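# Let the planner be boring

*September 2023*

I want to make a case for something unfashionable, and I'm going to make it with far too much enthusiasm, so bear with me. The most exciting piece of software in our manipulation stack is the dull one in the middle. It takes a goal from the perception side, hands a trajectory to the controller, and writes down why it chose what it chose. We call it Worku. It has no learned parts at all, and I love it.

Some background. Our kitchen work runs on three programs. Groretau is the simulator. Hosham looks at rendered camera views and guesses what is where. Worku plans. For a long time all the attention went to Hosham, and fair enough, perception is where the pretty results come from. When a task failed, we assumed Hosham had got a pose wrong and went off to collect more training data. It was a habit, and I had it as badly as anyone.

Then in July we made Worku keep a proper record. For each motion it now saves the options it considered, the cost of each one, the constraint that ruled out the losers, and the exact state of the world it believed in at that moment. You can load that file, press a key, and get the same plan back, down to the last joint angle. I went through 27 failed bimanual runs this way with a large pot of tea beside me, and only 9 of them were Hosham's fault. The rest came from timing, from contact settings, and from a cost term that punished the idle arm for being anywhere useful. We had been feeding more and more data to a part of the system that was mostly fine!
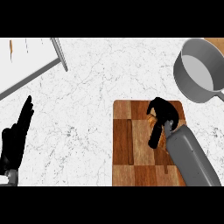 The idle arm deserves a paragraph to itself. With two arms, the tempting approach is to plan for the one doing the work and tell the other to keep out of the way. It keeps planning fast, and for single picks it's perfectly good. But as soon as a task needs a handover, or one hand to steady a thing while the other moves it, the waiting arm has been parked in a spot that made sense only for waiting. It then has to unwind itself before it can help. Watching this back with the costs plotted alongside, you can see the moment the planner talks itself into a corner, and you can see which number did the talking. We changed that number. It took an afternoon, most of it spent arguing about what to call the parameter.

People I respect will tell me this is the wrong hill. Learned policies are getting better at a startling rate, they say, and a hand-built planner with hand-set costs is a museum piece. I think they're right about the rate. I've seen policies do things with soft, awkward objects that I wouldn't know how to begin writing down, and when I see it I grin like a child. I'd happily hand the last few centimetres of a grasp to one of them, fingers closing, contact shifting, all the stuff that makes a neat geometric plan look silly.

What I don't want to give up is the file. If a policy fails I can collect more demonstrations and train again, and perhaps it gets better, and perhaps something else gets worse in a drawer I didn't check. With a plan I can replay, I can ask a small question and get a small answer. What if the object were turned slightly? What if the wrist limit were looser? Those questions cost seconds. They're also the ones a new colleague asks in their first week, and being able to say "try it and see" is a wonderful way to teach someone how the system thinks.

There is a fair complaint about simulation too. A planner that behaves beautifully in Groretau has only shown that it gets on with Groretau. Our contact model is crude, and our friction values were, I'm sorry to say, copied from an old config file and never questioned until this summer. I don't think that spoils the argument. A replayable plan is the best tool I have for finding where the simulator is fibbing, as I can hold everything else still and change only the physics. Two of our worst failures disappeared when we did just that, and I trusted the result because the plan itself hadn't moved.

So my plea is mostly about where the effort goes. Put a good engineer on logging. Make the replay tool pleasant to use, with a decent timeline and sensible colours, and let people open it without reading a manual. Ours is called Kesholm, it started as a script of 2 functions, and it's now the first window I open in the morning. Write down the reason next to the number. If your planner picks something odd, it ought to be able to tell you why in a sentence you could read out to the person at the next desk.

Next on my list is getting Hosham to save its uncertainty in the same file, so that a plan can be replayed against the guesses it didn't use. I've got a branch half working. The file sizes are dreadful.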